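Home | Workshop | Gallery | Classes | Visit

Kitchen Tools Gallery

Posted in: Kitchen, Spoons & Servers

The pieces on this page come from the Tautahi kitchen collection, which Bernd Bauerfeind and Yaowalak Chaiyaporn have been putting together since they opened the shared teaching kitchen on the ground floor. The collection now has 254 items. Most are plain tools that were bought to be used, and most are still used. Students take them off the rack, cook with them, and wash them at the end of class.

Spoons make up the largest group, with 124 on the list. Yaowalak sorts them by bowl shape, because two spoons of the same length can do very different jobs. A deep bowl is for moving liquid. A shallow one is for stirring, tasting and pushing things around a pan. Handles are sorted separately, into slim, flat and round.

Bernd handles the storage. Long spoons used to stand in jars, but the jars tipped over when they were full and the spoons at the back never got picked. In December he moved everything to shallow drawers with dividers, one layer deep. The short servers went in the top drawer and the long spoons in the two below. Ladles did not fit and still hang on the wall – he has plans for them, but no drawer yet.

Light-colored spoons have a drawer to themselves. They pick up stains from turmeric and tomato, and the classes that cook with a lot of either are asked to use the darker set. Some staining has happened anyway. We do not bleach anything or sand it back, and a stained spoon goes back in the drawer with the rest.

Each entry below has a short note from the list. Drawer numbers are given for students who want to find the same piece.

Spoons, Drawer 6

Light beige spoon with a broad, shallow oval bowl and a long, slender handle. The neck is narrow and the handle gets a little wider on the way down. Listed under stirring and tasting.

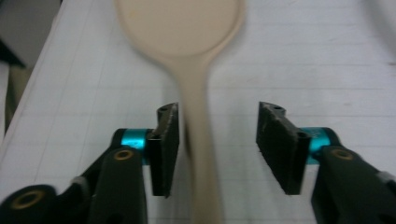
Borrowing and Returns

Anything in the drawers can be used during class without asking. To take a piece home, write the drawer number and your name in the book by the door. Loans are for 7 days. Please wash and dry the piece by hand before you bring it back, and leave it on the counter so that Bernd can check it off.

If you have spoons or servers you would like to give to the collection, bring them to any class and speak to Yaowalak. Plain ones are welcome. We have enough whisks.

Page updated February 17, 2022

Contact the kitchen | © Tautahi | Back to top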